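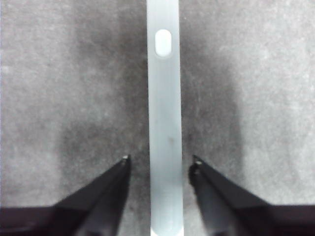
The fault that took three weeks of my April

I work in a small workshop in Titberg where we sort and pack plastic parts for other companies. One of our cells has a robot with a two-finger gripper and a small camera at the wrist. It picks plastic strips from a grey felt-like surface and puts them into a holder. The software for the vision is called Dindow, and until this spring I had almost no reason to write about it. It was simply doing its job.

Then one morning at 7:40 the arm stopped with the message "force limit, axis 5". I looked at it, found nothing strange, pressed reset and it continued. In the log I wrote "stopped, reset, OK". I am not proud of this line. The same message came again before lunch, and I wrote the same line again.

For readers who do not know this type of cell: the robot goes above the strip, takes a picture, calculates where the middle is and how it is turned, goes down with the fingers open, closes them and lifts. If the fingers push on something before they should, the force limit must stop the arm. So the message was correct. The arm was really pushing on something. I only did not understand what.

My first idea was the gripper. I changed both fingertips, although the old ones were not much worn. I cleaned the guide, checked the screws and measured the opening. With new tips the cell ran 142 strips without a stop and I was already writing an e-mail to say that the problem was solved. Strip 143 stopped it. I deleted the e-mail.

My second idea was the cable to the wrist. We had a bad cable from Hostby two years ago and since then I suspect every cable. I replaced it, and nothing changed.

After this I did what I should have done on the first day. I switched on the saving of pictures, so that every picture taken before a pick was stored together with the calculated position. I let the cell run until I had 2,272 picks. In this number there were 13 stops. It does not sound like much, but each one needs a person to walk there, open the door, look and reset, and a person who resets many times begins to do it without looking. That is the part which worries me more than the lost minutes.

I sat down with the pictures of the 13 stops and some good ones for comparison. Our strips are pale, almost the same brightness as the lighter places of the felt. They have an oval slot near one end, and the slot can look whiter than the plastic. The lamps over the cell also give a soft shine along the edge of the strip. When the arm itself makes a shadow on both sides of the strip, the software finds the two long edges very well. But in all the bad pictures the shadow was only on one side. On the other side there was pale plastic on pale felt, and Dindow lost the edge and took the rim of the slot as the edge of the part. So it believed the part was much narrower than it is, and the middle was moved to one side. One finger then came down on top of the plastic – not beside it – and pushed it into the felt until the force limit stopped everything.

Why the shadow was sometimes only on one side took me two more days. In March we moved the shelf with the Flores boxes away from the window. Before, this shelf was blocking the low sun. After, on clear mornings and late in the afternoon, the light reached the surface from the side. I had all the times of the stops in my own log and I never put them next to the weather.

What we changed:

A simple blind is now on the window. It cost less than the fingertips.

The software must now find both long edges, and the distance between them must agree with the known width. If it does not agree, the robot makes no attempt and takes a second picture from a slightly different position.

I made the force limit lower for the last part of the way down. Before it was high enough to leave a mark in the plastic, and with a finger of a person it would be worse, even if the door should prevent this.

After three stops with the same message in one shift, the reset button alone is not enough any more. One has to write the reason in the log, and "OK" is not accepted as a reason.

Since then we ran 600 picks in the worst light I could arrange, with the blind open on purpose. The cell asked for a second picture many times, but there was no force stop. I would like to see a full summer before I say more.

There is still one question I could not answer. Two of the 13 stops came at a time when the sun was already behind the building opposite. The pictures show the same one-sided shadow. Maybe a lorry in the yard reflected the light, maybe somebody left the side door open. I keep the saving of pictures switched on, and I have ordered a bigger disk.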